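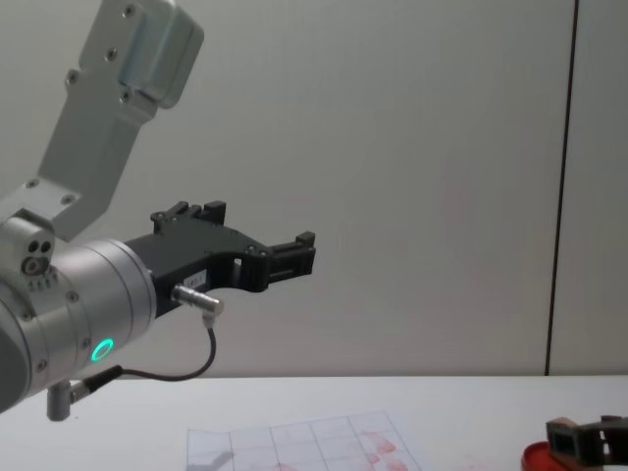 ## Qué es automatizar un trabajo

Automatizar es encargar a una máquina una tarea que antes hacía una persona, casi siempre una tarea que se repite muchas veces de la misma manera. La máquina no decide qué hay que hacer. Sigue un programa, y el programa lo escribe alguien.

En el taller de Kodikara se preparan juegos de mesa y material escolar. Parte del trabajo consiste en sellar hojas con tinta y colocar piezas pequeñas en su sitio. Desde agosto, una parte de esas tareas la hacen dos brazos robóticos instalados en una mesa blanca. El puesto se llama Nedalari, y así figura en los horarios y en las etiquetas de los armarios.

## Las partes de un brazo

Un brazo robótico se parece un poco al tuyo. Tiene tramos rígidos, que equivalen a los huesos, y articulaciones que giran, que equivalen al hombro, el codo y la muñeca. Dentro de cada articulación hay un motor y un sensor que mide el ángulo de giro.

En el extremo va la **pinza**. Las de este puesto son negras y tienen 2 dedos. La pinza recibe electricidad y órdenes por un cable, y sus órdenes básicas son dos: abrir y cerrar. 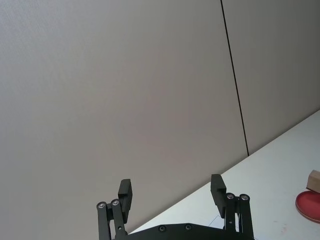
Para coger un objeto, los dedos tienen que estar más separados que el ancho del objeto. Después se cierran hasta tocarlo y aprietan con una fuerza fijada de antemano. Si la fuerza es poca, la pieza resbala; si es mucha, el cartón se dobla. Un bloque de madera aguanta más presión que una hoja de papel, de modo que cada material tiene su propio ajuste.

## Qué hacía antes una persona

Anjana Miah lleva 16 años en el taller. Antes sellaba a mano durante turnos de hasta 45 minutos, con una pausa entre uno y otro. El movimiento era siempre igual: mojar el sello, apoyarlo, levantarlo. Repetir tanto un gesto cansa la muñeca y el hombro.

Ahora su trabajo es distinto:

- Prepara la mesa y coloca el material.
- Comprueba que la tinta ha quedado dentro de las casillas.
- Corrige el programa cuando una hoja cambia de tamaño.
- Detiene los brazos si algo está fuera de su lugar.

Para hacerlo siguió un curso en Omurska, la escuela técnica del barrio. Aprendió a leer coordenadas, que son los números con los que se indica al robot un punto del espacio — parecido a decir «fila C, casilla 4» en el juego de los barcos.
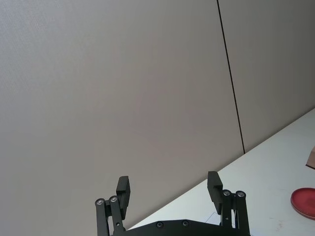

Los robots también tienen límites. Si una pieza se desplaza unos milímetros, un programa sencillo puede cerrar la pinza en el aire. Una persona lo nota enseguida y mueve la mano. Por eso muchos brazos llevan cámaras y sensores, y por eso sigue habiendo alguien responsable del puesto.

## Qué cambia para el equipo

Algunas tareas desaparecen y otras aparecen. En Kodikara hay menos horas de sellado manual y más de revisión y de mantenimiento. El cambio exige tiempo para aprender, y no todo el mundo lo encuentra igual de fácil. Anjana todavía sella a mano los encargos pequeños, porque programar los brazos para pocas hojas lleva más tiempo que hacerlas.

## Palabras para recordar

**Articulación:** parte del brazo que gira.

**Pinza:** herramienta del extremo, que sujeta los objetos.

**Programa:** lista ordenada de instrucciones.

**Sensor:** dispositivo que mide algo, por ejemplo un ángulo, una distancia o una fuerza.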